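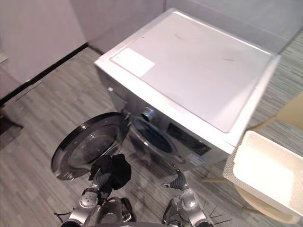 I've wanted to get the people behind the Jundby laundry service on the phone ever since their ad landed in my mailbox. You pay by the month, and a robot with two arms does your wash! Their service lead in Clundport gave me 90 minutes, and I used every one of them.

"Everybody asks about folding," she told me, laughing. "We don't fold. We load and unload, and we want to get good at that first."

So what's hard about loading? Black clothes, she said. "Dark shirt, dark drum, dark glass in the door. Give me a teal shirt any day."

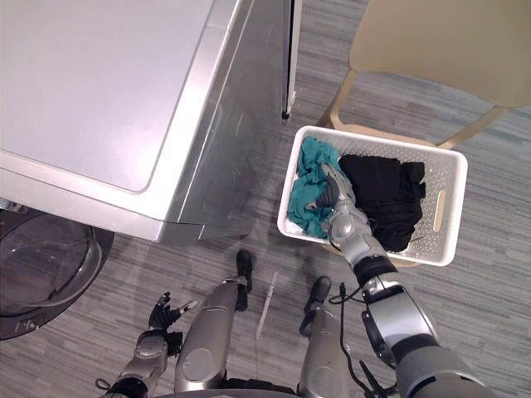

What you pay for

There are two plans, and the bigger one covers four loads a week (plenty for my house). Setup takes a visit from Norkau, the installer, and you leave the basket on the floor near the washer.

I asked about socks. "Ask me again in November," she said.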